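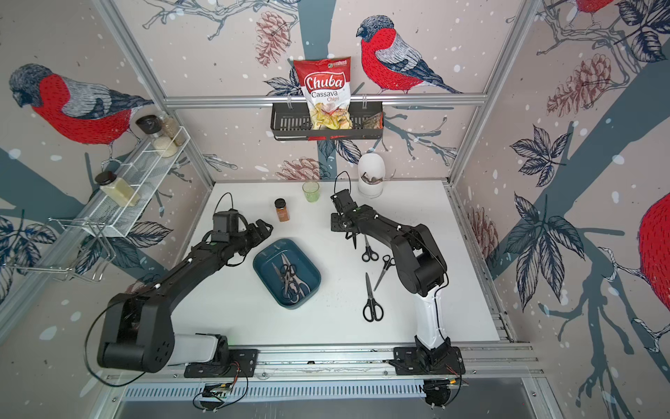
# The Scissors Table - Clolness Craft Room Gallery

Last updated: 15 December 2022

Scissors in the teal-blue tray, with three more pairs out on the white tabletop to the right. The bullfinch wallpaper is behind.

The craft room at Clolness has been getting a slow cleanup since October, one kind of tool at a time. Glue and tape went first, then brushes. This page is for the scissors. The notes underneath follow what is on the table, along with how we store and look after things, as several people have asked.

**The tray**
Teal-blue, rectangular, rounded corners. The scissors in it are piled together on the diagonal, silver blades and black handles. A flat tray suits them better than the deep bin we had before, where the small pairs sank to the bottom and you had to reach past the points to get one. The bin now holds yarn.

**The loose pairs**
Three pairs are outside the tray. The lowest one has big black loop handles and lies with its blades pointing up the table. Large loops are good for thick fabric and for anyone who wants more than two fingers in the handle.

Please put scissors back closed, whichever pair you use.

**Lime-green cup**
Small, plastic, and you can see light through it. It's toward the back of the table. Cups like this get used for buttons, beads, pins and rinse water at one time or another, so check before you pour anything into one.

**Spice jar**
Black lid, brown label, brownish-orange powder. We keep spices on the craft shelves for dyeing paper and for the salt dough ornaments. Paprika and cinnamon both give a good warm color in dough. Turmeric is stronger and will mark a white tabletop if it is left overnight. Jars go back with their lids on tight.

**White container**
Against the back wall, on the right. It is round-topped and open at the front, with something in crumpled brown paper inside. Brown paper is worth saving. It can be pressed flat under a heavy book and used again for patterns or for covering the table on paint days.

**The wallpaper**
Red-breasted bullfinches, pine cones, dark leaves and branches, with white dots of snow on a pale pinkish beige. It gets more comments than anything we make. Leftover wallpaper is useful for gift tags and for lining drawers, and any long-bladed scissors will cut it cleanly. Short ones leave a stepped edge.

**Looking after scissors**
Wipe the blades with a dry cloth after cutting tape. If they are sticky, a little rubbing alcohol on the cloth takes it off - keep it away from painted handles. Put one drop of oil on the screw a few times a year, open and close the blades, and wipe off the extra.

Keep fabric scissors away from paper. Ours are marked with a twist of ribbon when we have ribbon to spare, and the paper pairs are left plain.

Sharpening is done by Karras, in the Lovero building. They take up to 24 pairs at a time and the wait is usually a week. Wrap the points before you carry them over. Very cheap pairs are not worth sending. Those go in the garden shed for twine and seed packets.

**Still to sort**
Rulers, hole punches, the drawer of odd ribbon, and a box of Hilarar card stock that came in two sizes. Labels for the shelves are cut but not written. The paper cutter needs a new blade and stays on the top shelf until it has one.

The ribbon drawer will be next on this page.

295 shares
24 comments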